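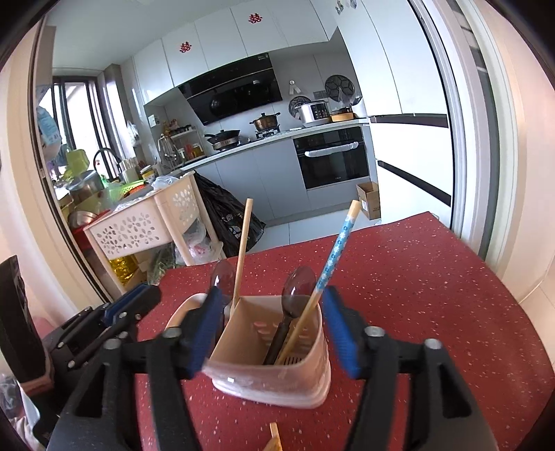
Building a Hand-Held Gripper at Home
Handout 4: Fingers, pads and first trials in a kitchen
Shared Workshop Evening Course, instructor Ljubica Spahić
Jun 30, 2020

Bring your gripper to the next meeting with the fingers mounted. Last time we finished the body and the camera bracket. These notes cover the pads, the adjustment of the finger opening, and the first set of trials you will run at home.

1. Where we are

The tool is held in one hand. The fingers are moved by your own grip and there is no motor in this version. The camera looks out over the fingers, so what you record is close to what a robot arm would see from its wrist if it carried the same fingers. We will move to the motor version after the trials, and only if your recordings are usable. A finger that works badly in your hand will not improve on an arm.

Those of you using the Rallby body should have the later bracket, with the longer slot. Selim Ateş has spare prints of it on the shelf by the drill press. The early bracket lets the camera tip forward when the screws work loose.

2. Pads

A bare printed finger slides on smooth plastic. The pad gives a little under load and spreads the contact over a larger area. The texture matters less than people expect on a dry, flat wall and more on thin or rounded things such as a chopstick or a spoon handle.

Cut the pad slightly long and trim it after it is glued. Clean the finger face with alcohol first and let it dry. Press the pad down from the middle toward the ends, then clamp it overnight between two flat boards. Do not use hot glue. It lets go at the corners, and a lifted corner will catch on whatever you are trying to release.

Taner Bilgin asked whether the pads can be held with double-sided tape. They can, for a short test. Two groups did it that way in the last course and both reglued before the end.

3. Setting the opening

Close the fingers fully and look along them from the side. The pads should meet along their whole length. If only the tips touch, loosen the pivot bolts a quarter turn, square the fingers, and tighten again. Then open them as far as they go and measure the gap between the pads. Write this number on the body with a marker. You will need it when you choose objects.

Check the pivot bolts before every session. They should be tight enough that the fingers do not rock sideways, and loose enough that they open without effort.

4. Choosing objects

Use what is already in the kitchen. A utensil caddy on the counter is a good first object. The walls are close to upright, it stands on its own, and it can be held from both sides with the fingers spread wide. Keep the utensils in it. Chopsticks and spoons lean in different directions and change the balance when the caddy is lifted, so the task is harder than picking up an empty box and closer to real use.

Clear plastic deserves a separate note. A transparent spoon or a loose piece of film is hard to pick out in a recording, and the film can slip between the pad and the wall of the container. Record some trials with the film on and some with it off, and keep them in separate folders.

Leave the rest of the room as it is. Pots, bags and boxes in the background are useful later, when we check whether a program can find the object without a plain wall behind it. Keep the stove off, and keep knives and glass out of reach of the tool.

5. Trials

Record 56 trials in all. In each one, approach the object, close on it, lift it clear of the counter, set it down and open the fingers fully before you move away. Work slowly. Most blurred recordings come from a fast approach - the lift itself is rarely the trouble.

Turn the caddy a little between trials, and change sides of the counter at least once. Note any slip on the log sheet with the trial number. Failed trials stay in the set.

6. For the next meeting

Bring the gripper, the log sheet and your recordings on a drive. Misaki Matsuda will collect the files at the door. Canan Çınar has the scale, and we will weigh each tool with the camera attached. Last course's heaviest came to 870 grams, which was tiring to hold through a full session.

Reading: the section on wrist cameras in the course folder, first half only.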